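The Long Tidy: a gallery from the Caddale house

We moved into the Caddale house in November with far too many boxes and a very firm promise to each other that everything would be put away by Christmas. It wasn't, of course, and you'll not be surprised to hear that the bedrooms were the worst of it. So this page is a little record of how we got them sorted in the end, one small job after another, and I'm putting it up mostly for Ye-ji and Jannik, who keep asking how it's all looking and who very kindly lent us their van for 2 whole weekends (and never once mentioned the petrol!).

I should say that I am not a naturally tidy person. Haris is the one who folds his socks. I am the one who puts a thing down on the nearest flat surface and finds it again in spring – but I do love a room once it's done, and I'm happy to potter at it all afternoon with the radio on and a pot of tea going cold on the landing.

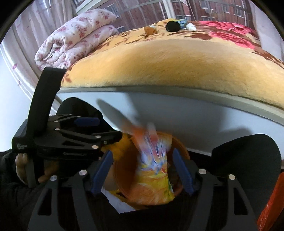

Packets and wrappers are the thing that always defeats me in a bedroom. They creep in from the shopping, they settle by the bed, and before long you have a little drift of them that you've quite stopped noticing. What changed matters for us was having a proper bin standing right where the mess happens, and a big round one at that, so there's no need to aim. The orange-brown one is my favourite thing in the room, I think, and it looks so cheerful with a bright packet going in, all pale blue and pink and yellow. Haris thought the colour was a bit much at first, but he's come round to it, and he now says it's the only bin in the house he can find without his glasses.

Next on the list is the box room, where there are still 6 cartons marked "various" in my own handwriting, so I've only myself to blame. Nhàn has offered to come and be strict with me about the old magazines, and Katsuhiko has his eye on the bookcase if we decide we can't get it up the stairs. I'll add more pictures when there's a bit of floor to stand on. Do write and tell us how you keep on top of yours – and Ye-ji, your blue casserole dish is safe, it's in the kitchen, and you can have it back whenever you're next passing.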